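Progress report to the Drosotton Fund
Project: Holinon, learning small tabletop tasks from hand-guided examples
Prepared by the project lead, Flindard workshop
2020-03-18

Dear friends at the Fund,

It has been a full and happy stretch since I last wrote to you in January, and I have been looking forward to sitting down and telling you where things stand. When you agreed to support us, the plan was simple enough on paper - we would gather examples of everyday table work by hand, using a gripper that a person holds and moves, and then let our learning system, Cele, study those examples until it could make sensible moves of its own. Most of the months since have gone into the gathering, and I think that is as it should be. Cele can only be as good as what we give it.

The target we set with you for this period was 400 finished examples, and I am very glad to report that we have passed it and now hold 500. By "finished" I mean recorded, watched through by a second person, and labeled. A recording that has been made but not watched doesn't go into the number, and we have a small pile of those waiting their turn.

One thing we changed along the way is how a recording begins. In the early weeks people tended to start with the gripper already halfway to the thing they meant to pick up, which left Cele with very little idea of how to get there. We now ask everyone to open the fingers wide, come down over a clear stretch of table, and settle for a moment before doing anything else. It felt slow at first (I was the worst offender, I'm afraid!), but it has made the starts so much easier to line up with one another, and it gives us a good look at both finger pads every time.
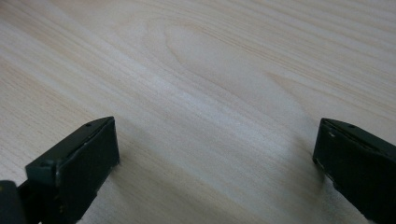
Fingers open over a clear stretch of the table.

The table itself deserves a word or two. We talked at some length about covering it with a plain cloth, and in the end we left the wood bare. It is pale and it catches the light, so parts of the grain nearly vanish in the brightest area, and Cele had a hard time with that in the first round of training. We thought about moving the lamps, and then thought again. People's tables at home are shiny in places and marked in others, and a system that only understands a perfect surface won't be much use to anyone. So the glare stays, and the marks stay too, and we have simply gathered more examples with the gripper working in different parts of the table.

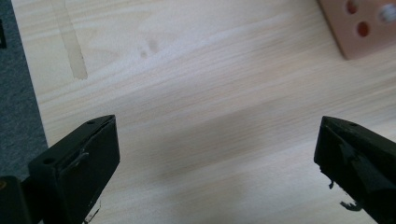

We have also tried to be more relaxed about what else is lying near the work. In the first batch we cleared everything away between recordings, and the result was rather too tidy. Now an object may sit off toward a corner while the gripper is busy elsewhere, and the person recording just carries on. The labels say which object the task is about, and everything else is left for Cele to learn to ignore. We expect this to pay off later, though I would be overselling it if I told you we had the results to prove it today.

On the equipment side, the pads on the fingers are what need the most looking after. They get scuffed and the edges start to come away with use, and a worn pad looks different from a new one and grips differently too. We have talked about replacing them on a fixed schedule. My own feeling is that some wear in the examples is healthy, but that loose bits should be trimmed before a session, and that is the rule we are working to for the moment. I would like to come back to you on this with a proper comparison, using the same tasks recorded with fresh pads and with old ones. 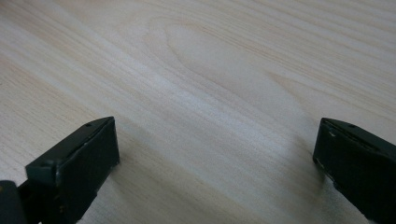

The gripper held low, with bare wood between the fingers.

Spending is in line with the budget you approved. The watching and labeling took more hours than we had planned, and we covered that out of the money set aside for travel, none of which we have needed. Please let me know if you would prefer that we handle it some other way.

For the next period we have 4 pieces of work in mind:

Clear the pile of recordings that have not yet been watched.
Run the comparison of fresh and worn pads.
Record a set of starts from lower down, close to the wood, where the view of the table is quite different.
Train Cele again on the full collection and send you the results, good or bad.

You would be very welcome to visit Flindard and try the gripper yourselves. It takes only a few minutes to get the feel of it, and I would be glad to add a few of your recordings to the collection.

With warm thanks for your patience and your support,

The project lead, Holinon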